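Workshop Tips: House Rules for Hand-Held Grippers, Table Work Edition

Posted 2025-04-21 by Jaxon Landry

If you've been reading this page for a while you know I used to write mostly about sharpening and glue-ups. Then the Mamwood group took me on to look after their bench room, and now most of my days go to people picking things up with grippers so that a robot arm can learn the same job later. Same shop brain, different clutter! A few of you wrote in after the January post asking for the rules we work by, so I've typed up the sheet from the inside of the cupboard door, with my own grumbling added in brackets.

Before you start

Wipe the markers. The cubes on the grippers only do their job if the black and white squares are clean, and fingers are greasy things. Dry microfibre first, then a barely damp one if the mark won't shift. Never use methylated spirits on printed markers (I did, once, and spent my lunch hour reprinting the whole set). If a corner has started to lift, don't press it down and hope. Peel it, replace it, and redo your calibration.

Check the finger tips. Squeeze and release each hand ten times and feel for any catch. A tip that's gone shiny will slide off fabric and you'll spend the morning blaming the cloth. We had a run of worn ones on the old Funow pair and I couldn't work out why every sock was getting away from us.

Tie up whatever dangles. Hoodie strings, lanyards, long sleeves, the lot. Push your sleeves to the elbow if they're floppy. Straps get done up snug and the loose tail tucked under, which I nag people about so often that they've started doing it back to me.

Cables go to the wall. I know, I know, they creep. Do a lap of the floor before the first take and another one after the break. Anything you'd catch with your heel while looking down at a table wants taping or moving.

Setting the table

Stick to ordinary things. The whole point is household stuff: books, cloths, gloves, flowers, picture frames, that dish you never use. Choose items with different stiffness so the fingers have to behave differently. A hardcover and a bit of soft fabric make a good pair, and a floppy thing sitting on a flat thing is harder than it sounds.

Glass comes out of picture frames. House rule, no exceptions, even if it's a tiny one from the op shop. Swap it for clear plastic sheet or go without.

Fresh flowers are fine for one session and then they go in the compost. They drop bits, and the bits end up in the gripper hinges. Artificial ones last longer but give them a shake outside first for dust and loose glitter (ask me about the glitter).

Leave clear space. New people want to fill the table because it looks more impressive, and then there's nowhere to put anything down. You need room to set an item aside without bumping its neighbour. I like at least a hand's width of bare top next to each object, more for anything that rolls.

Round tables are lovely to work at but they've got no corners to line up with, so pick your own front. I use a dot of painter's tape on the underside of the rim where I can feel it with a thumb. Cormier, the outfit that wrote the practice guide we borrowed from, wants tape on the top, and I won't do it because it leaves a mark on an oiled finish.

Light matters too. Close the blinds and keep them closed, all the way through. Sun sliding over a honey-coloured tabletop changes the colour of everything by mid-afternoon, and half your takes won't match the other half. Ceiling lights on, same ones every time.

Doing the work

Two hands, one job each. Decide before you start which gripper is the grabber and which one is the helper. The helper steadies, hovers or waits. If both go for the same thing they'll knock cubes, and a knocked cube means stopping to recalibrate.
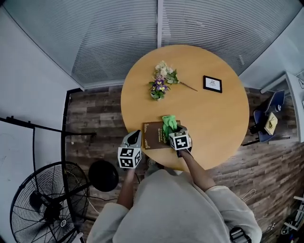 How often should you recalibrate the grippers? At the start of every session, after any bump or drop, and again whenever you've swapped a finger tip or a marker.

Pinch cloth by a fold. Flat fabric on a flat surface is miserable to lift, so scrunch it a bit when you reset and give the fingers something to bite. Go in slowly, close, pause for a breath, then lift. That little pause is the rule people skip most, and it's the one our robot people ask for most, so please do it even though it feels silly!

Keep the markers facing out. If you roll your wrists in too far the cubes get hidden by your own arms. Elbows a touch wide, like you're carving a roast.

Don't rescue a bad grab with your fingers. If it slips, let it slip, open up, and go again with the gripper. A fumble that gets fixed properly is still useful. A bare hand darting in makes the take a write-off.

Stop at 41 takes and have a proper break. That number came from our own log (it's where my drops started climbing) and yours will be different, so keep a tally for a week and find it. My best day at the Irko bench was 65 before lunch and my shoulders let me know about it for ages.

Packing up

Grippers go back in the case with the fingers open. Leaving them squeezed shut takes the spring out of the pads.

Name your files before you leave the room. Date, table, task, initials. We've got 3320 takes on the shared drive and 700 of them are called "test", mostly mine.

Write down anything odd, even if it's small. A squeak, a cube that wobbled, a lamp that flickered. One line in the book is plenty.

Put the objects back in their tub and check them off against the list on the lid. Books lie flat so the covers don't warp, fabric goes in the bag, frames stay face up.

I still owe you the post about storing spare pads through a humid summer. The short version is a lidded jar and a sachet of silica gel, and label the jar, because they look an awful lot like liquorice.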